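Leite Robotics put its first two-arm unit into the budget in January under one line: robot, quantity 1. By the time the order went out, that line had become 14 entries in a spreadsheet kept by Daiane Vasconcelos, who runs purchasing.

The hands cost more to plan for than the arms. A plain two-jaw gripper has few wearing parts. A hand with separate fingers has pins, linkages and soft tips, each with its own reorder time. Vasconcelos now budgets fingertips as a consumable, like saw blades, and orders them in lots of 100. 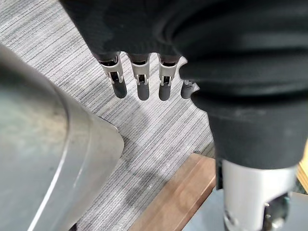

Rubbery fingertips and open metal joint brackets below a black fabric cover.

Sleeves are a separate line. They keep dust out of the joints, but a torn one has to be replaced before the arm goes back to work. Natanael Bezerra, the maintenance lead, asked for 2 spare sets per arm and got them after the first quote from Kudier listed a long lead time.

His other request was hours. The plan sets aside up to 1,000 hours of running time before the first full strip-down, with inspection of the pins well ahead of that. Labor for both is charged to the project, and the general shop account is left alone.

Floor space came last. The drawing allowed for the base and missed the reach of the arms, so the cell was redrawn before the power drop was installed.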